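Tetus Tabletop Manipulation Challenge

The Tetus Tabletop Manipulation Challenge is an annual student competition in robotic handling of household objects. It is organized by the Surell Institute of Technology and is open to undergraduate teams of up to 5 members. The final is held each April at the institute's Çetinkaya Hall. Teams build or adapt their own arms, train their own control software, and compete in handling tableware on a kitchen counter.

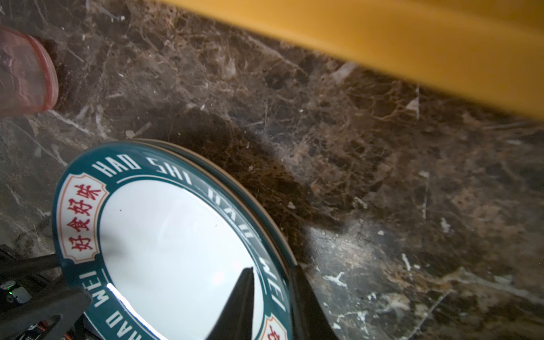

Photo: Tetus Challenge student archive, Surell Institute of Technology

Format

Each team works with plates, cups, drinking glasses, and a tray. A run lasts 90 seconds, during which no team member may touch the arms or the objects. Patterned stone is permitted as a work surface, and many teams practice on it. Veined and polished counters are regarded as difficult for vision software, as the edges of an object can be confused with the markings of the stone, and glazed dishes reflect overhead light.

Points are awarded for objects placed in the correct position. Deductions apply for dropped items and for contact with the counter above a set force. The maximum score is 400. Stacked plates carry the highest value in the table setting event, where the gripper must take hold of the rim of one plate without shifting the plate beneath it.

Two-arm event

The two-arm event was added in the third year of the competition. Both arms must work from the same counter, and each may carry its own camera near the gripper.

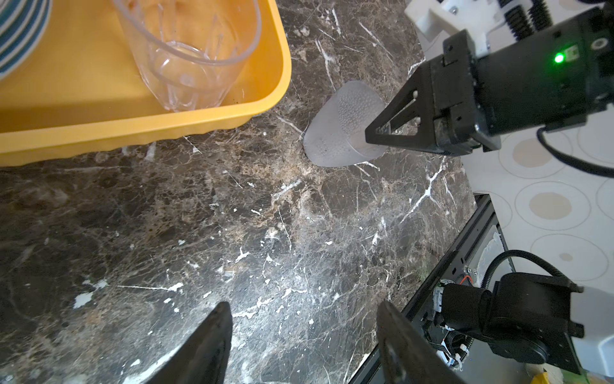

Scoring in this event favors coordination. A team receives full credit only if both arms contribute to the run, and a collision between them ends it. Translucent cups and faceted glasses are included in the object set on account of the trouble they give to depth sensors.

Training data

Teams may record practice runs by guiding the arms by hand or with a second set of controls. The Lukik collection, assembled by students at the institute, contains 2,581 such runs and is available to all registered teams. Its use is optional, but any team that trains on outside recordings must list them in its technical report. Reports are due one month before the final and are judged separately from the runs.

See also: Mobile manipulation; Robot end effector; Student robotics competitions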